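Trusting the Quiet Voice: Handout for Session 5
Dream Journals and the Inner Life — Hodotow Evening Program

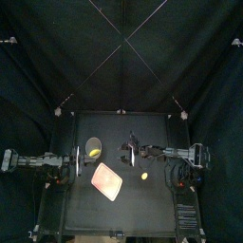 Before you come to class

Please read this handout once at home, slowly, with a cup of something warm next to you if you can manage it. We will go over most of it together, but I talk fast when I get excited (those of you who were here for the session on childhood memories will remember!) and it helps to have met the ideas already. Bring your journal. If you have fallen behind with it, bring it anyway, blank pages and all.

Where we left off

Last time we talked about the difference between remembering a dream and retelling it. Remembering is what happens in the first few minutes after you wake, when the feeling of the dream is still sitting on your chest and the pictures are slippery. Retelling comes later, over breakfast, when you have already begun to tidy it up so that it makes a decent story. Both are useful, and I would never ask you to stop telling your dreams to the people you love, but for our purposes the untidy version is the one we want on paper.

Several of you asked whether it counts if all you catch is a mood or a single color. Yes, it counts! Write "gray, a bit lonesome, something about stairs" and close the book. I have whole weeks like that in my own journals, and when I go back to them years later they can bring up more than the long ones.

Keeping the journal

1. Put the notebook and a pen where your hand can reach them without your feet touching the floor.

2. Before you sleep, write one line about the day. It can be very dull. "Argued about the car, ate too late, felt better after the walk" is a fine line.

3. When you wake, lie still in whatever position you find yourself. Wait a little. Dreams seem to come back more easily to a body that hasn't moved yet, or at least that has been my experience and that of many students over the years.

4. Write in the present tense. "I am in my aunt's kitchen and the water is rising" keeps you closer to it than "I was" and "it did."

5. Give the dream a title, the way you would name a song. Leave the meaning alone until evening.

On waking in the night

If you wake at 3 a.m. with something vivid, a few words are plenty. Please don't turn on the big light and write for an hour, however tempting it is. Sleep matters more than the journal does, and anyone who is already sleeping poorly should set the night notes aside for a while and work only with the morning ones.

A word about meaning

This is the part where people get impatient with me, and I understand why. You have had a strange dream about a locked train and you want to know what a train means. There are dream dictionaries that will tell you, and I own a few of them, and they can be fun on a rainy afternoon. But a train in the dream of a woman whose father worked the railroad is a different train from the one in the dream of a man who misses his every morning. So I would like you to ask the dream a few plain questions first.

What was I feeling just before I woke?
Where in my waking life have I felt that lately?
Who in the dream surprised me?
If the strangest thing in it could speak, what would it say?

Write the answers fast and don't worry about spelling. Then put a small mark in the margin beside any answer that gives you a little jolt. We will come back to those jolts in class, since they are as close as I can get to showing you what intuition feels like from the inside.

I should add that a jolt is a place to look, and it isn't an order. A dream about a friend's betrayal is no reason to stop calling the friend. Let it sit for a few days and see what it turns into. And if your dreams are frightening you night after night, or stirring up something very heavy, please talk to a doctor or a counselor about it — a journaling class is a friendly place but it can't do that job.

For next time

Write for 20 minutes on one dream from this past month, using the four questions. Choose one that still tugs at you, even if it is short. You will be reading a few lines aloud in pairs, only as much as you like, and passing is always allowed.

Those who wanted the longer reading will find it in the Mudaliar reader, starting on page 339. The section on recurring dreams is the best of it, I think, though the author does wander a bit (I am hardly one to complain). Tea and coffee will be out before we start, as usual, and please remember to bring your own mug.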